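Guneck Two-Arm Bench: Build Guide
Section 7. Your first crate pick

Now for the fun part! Both arms are bolted down and the grippers answer to the jog keys, so it's time to give them a job. A roll of packing tape makes a lovely first object: it has a simple shape, and the hole in the middle shows you straight away if your aim is off.

1. Set the crate between the two arms.
2. Lay the tape flat on the crate floor.
3. Open both grippers fully from the Fladico panel.
4. Bring the right gripper in over the crate, higher than the roll.

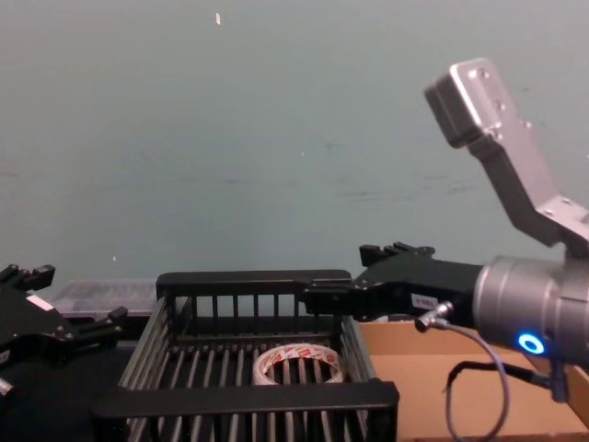
Fig. 7.2 Grippers open, tape in the crate, right arm over the crate.

5. Check the gripper cable. It should hang in an easy loop, with no pull at the connector.
6. Set the speed to 60 and lower the right arm in small taps of the jog key.
7. Close the gripper on the wall of the roll, then lift slowly.

CAUTION: Keep your hands out of the crate whenever the arms are powered. Press stop before you move the tape.

Note: If the fingers catch on the slats, raise the arm a touch and save the new height. Amber Smits got her best grips with the force value at nearly 3000, so try that first and tell us how you get on!

Next: 7.3 Passing the roll from arm to arm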